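Lendano 桌面机械臂演示套件｜开放日现场与选购说明

首页 > 设备 > 桌面机械臂 > Lendano 演示套件

货号:772
状态:现货,可预约开放日试用
适用:教学、实验室入门、展厅演示、想在老板面前证明预算没有白花的部门

产品概述

Lendano 是一套摆在桌上就能用的小型机械臂,配两指夹爪、腕部相机、底座控制盒和一块练习台面。它不会跳舞,不会端咖啡,也不会在您走进展厅时转过头来打招呼。它会做的事情是把一个小东西从这里拿到那里,再拿回来,然后继续,一直到您喊停或者有人踢掉了插头。

我们卖过比它漂亮的机器。漂亮的机器多半在前台站着,灯一直亮,身上落灰。Lendano 被退回来维修的时候,外壳上通常有咖啡渍和记号笔印,我们把这理解为好评。

套件由 Mac Carthaigh 负责装配和出厂校准,Likenside 负责培训和开放日。两家的电话不同,请不要打错,打错了对方会很客气地让您重打一遍。

套装内容

机械臂本体,一台
两指平行夹爪,已装好
腕部相机及线缆
底座控制盒
急停按钮(红色,很大,请放在手边,不要放在抽屉里)
练习台面,一块
字母方块,一袋
内六角扳手,一把,会丢,建议再买一把
纸质手册,中英文各一本

不含电脑,不含桌子,也不含耐心。

主要参数

单臂自重、臂展和接口定义见手册附表,网页上不再重复,上次重复的时候抄错了一行,客服为此忙了一个冬天。
额定工作循环:每班 600 次抓放
建议预热:14 分钟
控制方式:示教拖动、脚本、手柄
供电:随附电源适配器,请勿用抽屉里那个看着差不多的

开放日:来看它干活

每到换季,Likenside 会把车间靠窗的一半腾出来办开放日。没有舞台,没有烟雾,没有大屏幕倒计时。有几张桌子,桌上有机械臂,旁边有椅子,茶水在进门左手边。第一次来的客人常常在门口站一会儿,等着什么东西开始。其实已经开始了,左边那台从早上一直在搬方块。

当天的安排大致如下。

上午先讲安全,讲得比您希望的久。急停按钮每位客人都要亲手按一次,按完还要学会怎么恢复。有些客人按得很享受,我们也不拦着。

接着是示教。您用手拖着机械臂走一遍,它照着走一遍。大多数人在这一步会发现自己平时拿东西的路线相当随意,绕一大圈,中间还犹豫一下。机器会把犹豫也原样学走。有位做包装的客人看着机械臂在半空停住,想了想,说这很像他们夜班。

午饭自理,街口有面馆。

下午是自由上机。可以带自己的工件来,只要能放在桌上,不漏、不烫、不会自己跑。以往有人带过肥皂、电池盒、围棋子和一小袋核桃。核桃的成绩不理想,围棋子好一些。带 Esport 外设来测按键的客人也有,通常是两三个年轻人围着一把键盘,比谁设的脚本敲得快,最后比的都是谁先说出“再来一次”。

傍晚收摊前留一段答疑。问得最多的是价格,其次是它能不能拧瓶盖。价格见下文。瓶盖的问题请先告诉我们是什么瓶子。

现场用的是什么程序

开放日跑的就是套件自带的抓放练习,没有另外准备“演示专用版”。您在现场看到的失手,买回去也会有,这一点我们觉得比较公平。

练习的内容很朴素。夹爪走到方块上方,张开,下降,合拢,抬起,移到新位置,放下。写在纸上是一行字,做起来每一步都有脾气。下降早了会碰到方块的棱,合拢偏了会把它推走,抬得急了它会转个角度,放下之后字母朝向就跟原来不一样了。客人看到第三遍的时候一般会开始替机器使劲,肩膀跟着往前送。

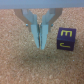 腕部相机是我们建议新用户最先学会看的东西,比关节读数有用得多。装在夹爪旁边,它看到的世界很窄,手指永远挂在画面上方,要做的判断也就那么几个:目标在哪一边,离指尖还差多少,手指现在是开是合。像这样两片浅蓝色指垫几乎并拢、中间没有夹东西,而深紫色的方块在右手指的右侧,隔着一小段距离,靠张开手指是不够的,得先把夹爪往右挪。方块上的黄绿色字母也别浪费,顶面那个像横躺的 E,拿它当朝向的参照很方便,放下之后对一眼就知道转没转。台面上落在夹爪下方的那片软影子则请忽略,新手爱拿它当目标,算法有时也爱。

关于台面

软木台面常被问到能不能换。可以换。换成玻璃会反光,换成不锈钢看着很专业,然后方块开始打滑。软木不贵,颗粒花纹自带一点杂色,拿来练视觉识别正好不太干净也不太脏。用久了会掉碎屑,拿干布擦一下。请不要用水冲,已经有人试过了,台面鼓成了一座小山,他来信问这算不算保修范围。不算。

关于方块

方块上的字母没有密码,也拼不出公司口号。袋子里有哪些字母随批次而定,想拼自己名字的客人请做好心理准备。漆面磨花属于正常损耗,磨花之后照样能用,识别难度还会稍高一点,可以当进阶课。

价格与订购

演示套件:3,307(含首次上门安装,不含运费)
备用指垫、字母方块及软木台面均可单独订购,请在订单备注里写清楚是哪一样,只写“那个蓝的”会让仓库打电话来问。

开放日参加者当天下单,可免首年校准费。第二天下单也可以,只是没有这一条。

交付周期按订单先后排。12月是旺季,各单位忽然都想起账上还有钱,想赶在年底前收货的客人请尽量早些定。

保修与维护

整机保修一年。指垫、台面和方块属于耗材。夹爪支架上的螺丝出厂时已上紧,日常不必去拧;如果实在手痒,请使用随附的扳手,并记住原来的位置。

每次开机前看一眼三件事:线缆有没有被椅子压住,急停是否已复位,台面上有没有忘了收走的东西。杯子属于忘了收走的东西。

常见疑问

能不能全天开着?
可以待机,不建议空跑。它不会无聊,电机会热。

夹爪夹到手会怎样?
力度限制默认开启,会吓一跳。请不要为了验证而关闭限制。

没有编程经验能用吗?
示教拖动不需要写代码。想让它做得更细,迟早要写几行,手册第二章有例子,可以直接抄。

孩子能来开放日吗?
欢迎,需大人陪同。按以往经验,孩子学得快,大人在旁边拍照。

能不能让它搬得快一点?
能。速度滑块在控制界面右侧。拉到头之后发生的事情请自己打扫。

预约开放日

请在订购页选择“现场试用”,填写人数和打算带来的工件。名额有限,椅子也有限,满了之后可以站着看。到场请穿不露脚趾的鞋,长发扎起,围巾放在门口的架子上。

若临时不能来,请提前取消,把位置留给排在后面的人。

页面更新:2018-11-05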